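Tuesday, way past bedtime

The pin came!! I have been stalking the mailbox since the start of July like a kid waiting on cereal box prizes, and this morning there was a padded envelope from Petchrat wedged in behind the water bill. I opened it standing in the driveway in my socks.

So, for future me, who will forget: it's the Sornurier pin, the lantern-keeper from season two of Fasora, the one with the split cloak and the fox on her shoulder. Hard enamel, two posts on the back, and the lantern has that see-through amber fill so when you hold it up to a window the light comes right through it. I must have held it up to every window in the house. The kitchen one is best. The fox has tiny white eyebrows, which I had never noticed in the show, so of course I went back and watched the bridge episode over lunch and yes, he has eyebrows. Four years of loving that fox and I missed his eyebrows.

Mine is number 598 out of 3000, stamped on the back under the maker's mark. Rhonda Petrenko got 171 and is being unbearable about it. I told her a low number doesn't make the fox any cuter and she sent me back a photo of hers on her denim jacket with the number card propped next to it. Fine. It does look great on denim.

The story of this pin is a good one and I want it written down. Lamai Chareonsuk drew it. She used to post these little ink drawings of the side characters on the old message board, way before there was any official merch besides that one awful mug, and everybody begged her to make something of them. Then last winter Petchrat got the license and asked her to do a set of five. Sornurier is the second. The first was the ferryman, which I missed because I was at my sister's with no signal, and I'm still sore about it. On the resale pages he goes for silly money now and I refuse. (Ask me again at Christmas.)

What I love is that she picked the moment right before the lantern goes out. You can tell from the sleeve! In the show her left sleeve is only rolled up in that one bit on the bridge, when she's made up her mind to stay behind, and Lamai put the rolled sleeve on a pin barely bigger than a quarter. I got a little teary over a sleeve. Season two Sornurier is the best thing that show ever did and I will argue it with anyone.

Kazimiera Wysocka argued it with me for an hour on the phone tonight. She's a Uston person, always has been, and thinks Sornurier gets too much credit for one big speech. We went around and around. She did admit that the fox should have had his own episode. I'm counting it as a win.
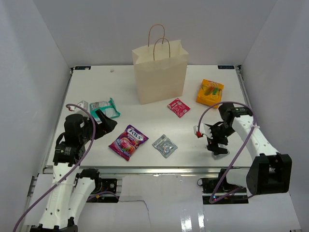

Then I spent the evening redoing the cork board. The old layout was by season but that left the top row crammed and the bottom row with one sad moon charm, so now it goes by color, cool ones on the left sliding over to the golds and reds on the right, and Sornurier sits just right of the middle where the desk lamp hits her. I swapped her rubber backs for the locking kind. I lost a Uston pin off my bag at the train station two summers ago and I'm not going through that again.

Parveen Wanigasekara wants to trade me her spare Uston (the blue one, with the map!) for my double of the moon charm. Yes, a hundred times yes. Jintana Saithong is bringing her whole binder when we all get together, and she says she has sketch cards I haven't seen.

Pin three in the set gets announced next week. I'm hoping for the clockmaker. Rhonda says it'll be the twins. If it's the twins I need a bigger board.

Have to be up at six. Going to look at the fox one more time.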